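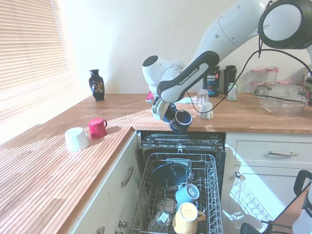
## Oiling a butcher-block counter

I put off oiling our counter for way too long, and by December the wood by the sink looked chalky and felt like a cat's tongue. If yours is heading that way, set aside an evening and do this.

**What you need**

- food-grade mineral oil (one bottle did my whole kitchen with plenty left)
- 220-grit sandpaper and a sanding block
- 2 old cotton T-shirts, cut up
- dish soap and a plastic scraper

**1. Clear and scrape.** Move everything off, even the toaster you think you can work around. Scrape up the dried-on bits, then wipe the wood with warm soapy water and a well-wrung cloth. Leave it overnight. I rushed this part the first time and got cloudy patches that took ages to fade.

**2. Sand lightly.** Go with the grain and keep the pressure even. In an L-shaped kitchen the grain changes direction at the corner, so stop at the seam and turn your block. Vacuum, then wipe with a barely damp rag.

**3. Pour and spread.** Pour a wobbly line of oil down the middle and push it outward with a T-shirt scrap. Be generous! The end grain drinks like crazy — I go over the cut ends three times.

**4. Wait, then wipe.** Give it at least four hours. My neighbor Sixten Tveit leaves his until morning, and his counters look better than mine, so take that as you will. Buff off whatever is still sitting on top or your sleeves will find it.

**5. Do it again.** A second coat the next day makes a big difference on dry wood. After that I re-oil whenever water stops beading.

**Dark rings?** Rub them with half a lemon and coarse salt, rinse, let the spot dry and oil just that area. Black marks around the faucet may need more sanding than you'd like.

Skip olive oil, by the way. It goes rancid and your kitchen will smell like old crayons.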